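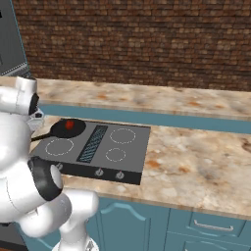 *대리석 무늬 조리대에 설치된 쿡탑. 앞쪽에 조절 손잡이가 있다.*

# 조리대 상판

**조리대 상판**은 부엌에서 재료를 썰고 반죽을 밀고 장바구니를 털썩 내려놓는 그 평평한 면을 말해요. 저는 부엌 항목을 꽤 여러 개 써 봤는데, 이 주제만큼 쓰다가 딴 길로 새는 게 없더라고요(집에 가서 우리 집 상판을 한참 들여다봤습니다!).

## 재료

천연 대리석은 예쁘지만 산에 약해요. 레몬즙을 흘리고 그냥 두면 광택이 죽은 자국이 남는데, 저도 한 번 당해 봤습니다. 화강암은 훨씬 단단하고 열에도 잘 견디는 편이고, 엔지니어드 스톤은 석영 가루를 수지로 굳힌 거라 얼룩은 덜 타지만 뜨거운 냄비를 바로 올리면 곤란해요. 대리석 무늬만 입힌 제품도 많아서 멀리서 보면 저는 아직도 헷갈립니다. 제가 본 Veletti 견본은 두께가 20mm였고, Zolico 쪽은 10mm짜리 얇은 판이었어요. 얇은 판은 보통 밑에 보강재를 대서 씁니다.

## 높이

제 부엌은 바닥에서 950mm쯤 되는데 키가 작은 식구는 칼질할 때 어깨가 올라간다고 투덜대요. 흔히 팔꿈치보다 조금 낮은 높이를 권하고, 반죽을 자주 한다면 더 낮춰도 좋습니다.

## 쿡탑 자리 따내기

매립형은 상판에 구멍을 내고 기기를 끼우는 방식이에요. 크기는 모델마다 다르니 꼭 설치 도면을 보세요. 모서리를 직각으로 파면 거기서 금이 가기 쉬워서 둥글게 굴려 줍니다.

## 관리

평소에는 중성 세제와 부드러운 행주면 충분해요. 천연석은 발수제를 다시 발라 줘야 하는데, 저는 해마다 4월에 창문 활짝 열고 합니다 — 냄새가 꽤 나거든요!

## 같이 볼 항목

- 싱크볼
- 백스플래시
- 엔지니어드 스톤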